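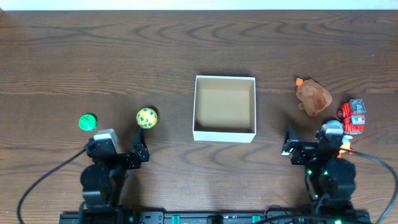 How Does a Remote Control Talk to the TV?

Erthorpe Kids > Gadgets > How Things Work > Remote controls

You press a button on the couch. Across the room, the TV gets louder. There is no wire between the two, and the remote doesn't make a sound. Something must be going from one to the other.

That something is light. Most TV remotes work by flashing a tiny lamp at the TV. You can't see the flashes, but the TV can.

Light you can't see

The colors of a rainbow run from violet at one end to red at the other. Those are the colors our eyes can pick up. The light doesn't stop there, though. Just past the red end is another kind of light called infrared. "Infra" means "below," so the word means "below red."

Infrared is all over the place. The sun gives off plenty of it. So does a campfire, and so does a warm cup of cocoa. Your own body gives off infrared right now. Our eyes have no way of sensing it, so we go through the day without noticing.

Engineers like infrared for remotes because it can flash as much as it wants without bothering anyone. Imagine if the remote used bright white light. Every time somebody changed the channel, the whole family would get a blinking flashlight in the eyes.

What is inside a remote

A remote looks complicated from the top because it has so many buttons. Inside, it is quite simple. Under the buttons there is a soft rubber sheet. Under the rubber sheet is a flat circuit board with thin metal tracks on it. When you push a button, a small dark pad on the back of the rubber touches the tracks and joins them up. Electricity can now flow across the gap.

A small chip on the board notices which tracks have been joined. Each button joins a different set, so the chip can tell "volume up" from "mute."

At the front end of the remote is the lamp. It is called an LED, which is short for light-emitting diode. On some remotes it looks like a little clear bead poking out. On others it hides behind a piece of dark plastic. The dark plastic looks solid to us, but infrared goes straight through it.

The last part is the battery compartment. Many remotes run on 2 small batteries. They last a long time, because the remote only uses much power when you press something.

A code made of flashes

Suppose you and a friend each have a flashlight, and you live across the street from each other. You could agree on a code. One flash means "come over." Two flashes mean "I have to eat dinner." As long as you both know the code, you can send messages without talking.

A remote does the same thing, only much faster. The chip turns the LED on and off in a pattern. In many codes, a short gap between flashes stands for 0 and a longer gap stands for 1. A string of 0s and 1s makes a number, and each button has its own number. The whole message is over before you have lifted your thumb.

The message usually has two parts. The first part says who it is for, such as "This is for the TV." The second part says what to do, such as "Turn the sound down." If the DVD player is sitting under the TV, it sees the flashes too. It reads the first part, finds that the message isn't for it, and does nothing. 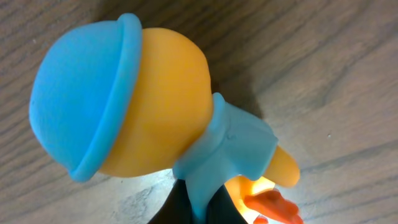

At the other end there is a sensor behind the front of the TV, often near the bottom edge. When infrared light lands on it, it makes a small electrical signal. Flash, signal. No flash, no signal. A chip inside the TV reads the pattern and looks up what it means.

But what about the sun, and the cocoa?

If so many things give off infrared, you might wonder why the TV doesn't switch itself on every time somebody walks past with a hot drink.

The answer is that the remote's light has a special flicker. Each flash is really a burst of many very quick blinks, far too quick for anyone to count. The sensor in the TV is built to look for blinks at that speed. Sunlight and warm cocoa don't blink that way, so the sensor ignores them.

Very strong sunlight can still cause trouble. If it shines right on the sensor, the remote's flashes may get lost, a bit like a quiet voice in a noisy lunchroom. Closing the curtain often helps.

Why you have to point it

Infrared travels in straight lines, the same as the light you can see. It can't go through a wall or through your brother. It can bounce, though. Light-colored walls and ceilings send some of it back into the room, and sometimes the TV picks up the bounced light.

It is quick, too. All light travels at roughly 300 thousand kilometers every second, so crossing a living room takes almost no time. If your TV is slow to change, the light isn't to blame – the TV is still working out what to do.

Some newer remotes use radio signals instead of infrared. Radio can go around people and through cupboard doors, so you don't have to aim. Game controllers with no wires usually work by radio, and so do many remote control cars.

One remote for everything

A universal remote knows the codes for lots of different machines. You look up your TV in the booklet and type in a set-up number. If the booklet for a Momell remote says 2121, that number tells the remote which list of flashes to use. Type in the wrong one and it will flash away happily in a code your TV doesn't know.

Try it: see the invisible light

You need a TV remote and a phone or tablet with a camera. Ask a grown-up before you borrow the phone.

1. Open the camera on the phone.
2. Point the front of the remote at the camera lens.
3. Look at the phone's screen and hold down a button on the remote.
4. Watch for a purple or white glow at the tip of the remote.

If you don't see anything, switch to the selfie camera and try again. Some cameras have a filter that blocks infrared, and the selfie camera is less likely to have a strong one. Still nothing? The remote may need new batteries, or it may be a radio one.

For a second test, stand with your back to the TV, point the remote at a pale wall, and press the volume button. Try a few different spots. Then try it with the remote under a T-shirt, and after that under a thick towel.

Words to know

Infrared: light just past red that people can't see.
LED: a small lamp that turns electricity into light.
Sensor: a part that notices something, such as light or heat.
Circuit board: a flat board that holds electronic parts and joins them together.

Comments

medrano_room5: We did the camera test in class. The old tablet showed a purple light and the new one showed nothing until we used the selfie side.

brostmont mom: My son wants to know if two remotes pressed together would mix up the TV. We tried it and the TV did nothing until one of us let go.

pixelfrog: it worked through my T-shirt but not the towel!!

grandpa in Erthorpe: Our first one had a long wire to the set and everybody tripped on it.

More in Gadgets

How a Doorbell Rings
What Makes a Phone Buzz?
Why Do Batteries Run Out?
How a Microwave Knows When to Stop
Inside a Calculator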